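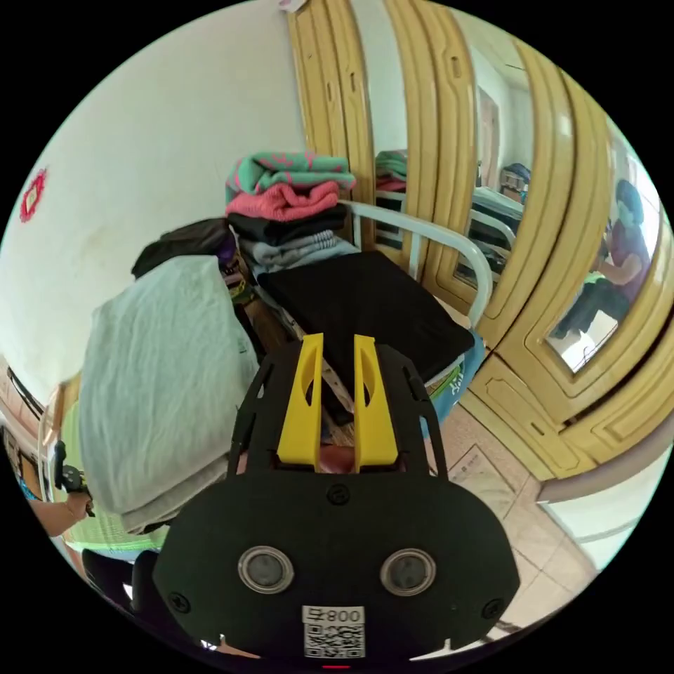 **To:** Pendo Massawe, Kaijage
**From:** Jeptoo Mwaipopo, gripper comparison, Guso site
**Period:** through March

We are comparing two finger sets on the hand-held grippers, the straight wedge (set A) and the hooked tip (set B), on laundry folding in homes. The plan calls for 200 usable folds per set. Set A is at 135 and set B is at 129.

### Handling

Bakari Kariuki reworked the finger mounts in January and none has come loose since then. Operators still tire on long sessions — mostly in the wrist — and we now stop after 40 minutes.
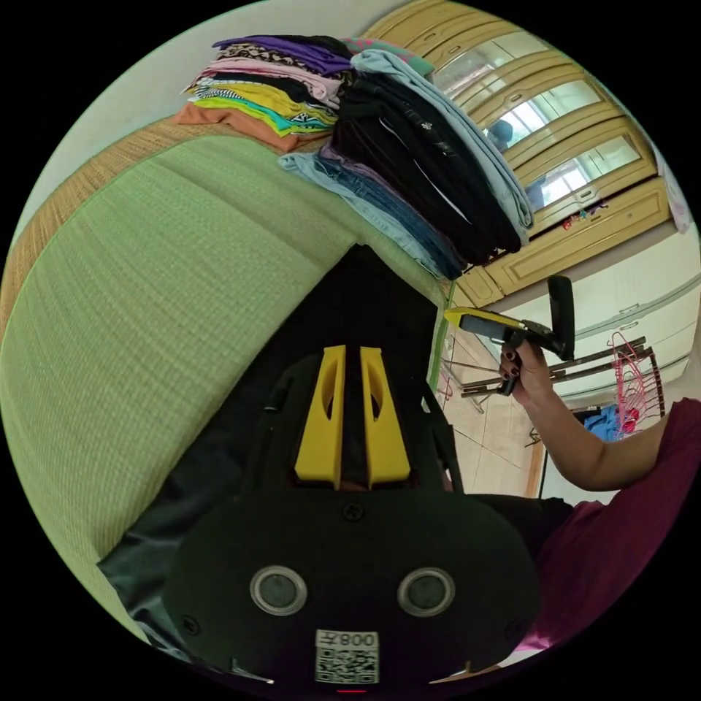
Garment choice has been our main scheduling problem. T-shirts fold quickly and give few failures, so they tell us little about the fingers. Jeans and other heavy trousers are where the sets differ, and a home with a pile like the one at the far end of the mat, denim and black garments stacked together, is worth a full visit. Set A slips on thick waistbands more often than set B. Set B snags on knits.

### Tracking

Dark fabric remains a weak point. Vlastimil Trnka reran the tracker on 949 clips and most of the lost segments were black items with the fingers close to the cloth. A fix is in testing.

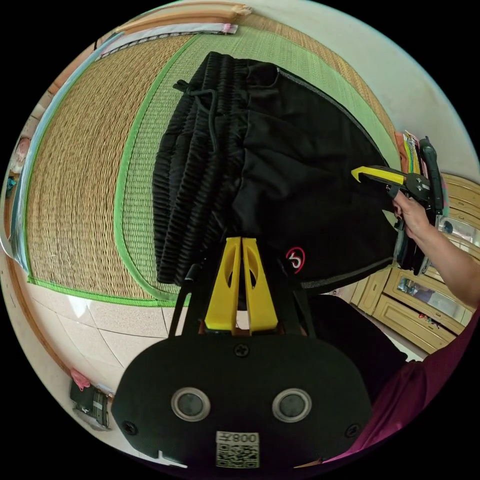
*Black drawstring shorts on the green mat, two grippers in use.*

### Next

- Finish both sets by the end of April.
- Baltasar Figueroa to send the slip and snag tables.
- Order spare fingers from Saridetti. Please approve the quote — it is already in your inbox.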